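Gripper width, or how I lost most of October 2021

I've been meaning to write up the width estimation stuff since June, when Mārtiņš Koppel first asked me why our policy kept closing its fingers on thin air. I gave him a confident answer and it was wrong, so consider this the correction.

Quick catch-up if you've landed from a search. I look after the replay and labelling tool we call Dirness. It takes wrist video from the hand-held gripper, lines it up with the pose track and the finger opening, and spits out episodes the trainer can read. The trainer is Curnine and it belongs to Aigars Juška (if it breaks, please write to him and not to me!). The task we're stuck on is soft things: clothes, cloths, anything that folds up when you look at it.

My theory back in June was that the depth of the grasp was off. Soft things sink, the hand stops too high, the fingers meet over the top. I spent ages on a correction for that and it made the plots prettier and changed nothing else. So I went back to the frames themselves, which I should have done first, and started stepping through the ones where the tracker was least sure of itself.

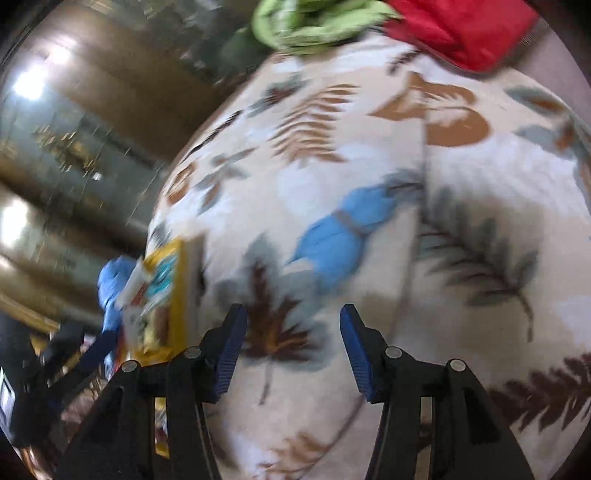

Plenty of blur on the left, and a leafy print all over the big cloth.

Frames like that one are where it all went wrong. We get the finger opening by finding the two fingers in the picture and measuring between them, and I'd assumed that bit was safe because the fingers are always in the same part of the view. But the detector was a lazy thing I wrote one evening that looks for edges, and a patterned blanket is nothing but edges. Stems, fern fronds, leaf outlines, a crease or two – it would happily grab the wrong one, and the opening would leap about for a few frames and then settle down again as if nothing had happened.

Worse, I had a smoothing filter sitting after it. The filter took those leaps and turned them into a lovely gentle curve that looked exactly like a hand closing early. Curnine learned that curve very well. Poor Curnine.

Once I knew what to look for I ran the whole lot through again with the filter switched off. Out of 392 episodes, 70 had at least one jump that no human hand could have made. I felt a bit sick, to be fair, and then I went and had a biscuit.

The fix came in 2 parts. First, the detector no longer looks for any old edge. It looks for the ribbed pads on the inside of the fingers, using colour and texture together, and it's only allowed to put them where the linkage could really take them. If it finds one pad and not the other it mirrors the one it has and marks the frame as a guess. 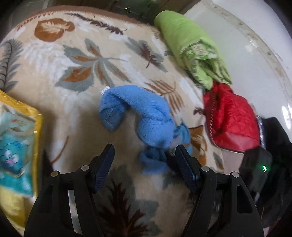

Second, guesses stay guesses. The old version filled every gap and threw away the fact that it had been a gap, and I think that was the real crime here. Now each frame carries a confidence number all the way into training, and Aigars weights the loss by it. He grumbled about the file format changing (again) but he had it working before I'd finished the notes.

Colour did give me one more headache. The pads are blue, and so are some of the things we want to pick up. My first go at the colour test was far too generous and kept swallowing bits of blue cloth, so one finger would suddenly become enormous. The ribs saved me there. Fuzzy fabric has no neat parallel lines in it, and a small filter tuned to the spacing of the ridges tells them apart nicely as long as the picture is fairly sharp. When it isn't sharp, the confidence drops and we're back to guessing, but at least we say so.

I've also moved the smoothing to the very end and made it optional, with the raw signal drawn underneath in grey so you can see what it's hiding. If you build tools for this kind of thing, please draw the raw signal. I had that checkbox on my list for 21 weeks and kept skipping it for more exciting jobs.

Still to do: the pose track drifts during quick turns, and Mārtiņš wants a way to jump straight to low-confidence stretches without scrubbing through the whole episode. I've got a half-working version of that on a branch called kütt, named in a hurry and now stuck with it. It crashes if an episode has no bad frames at all, so I'm off to fix that next.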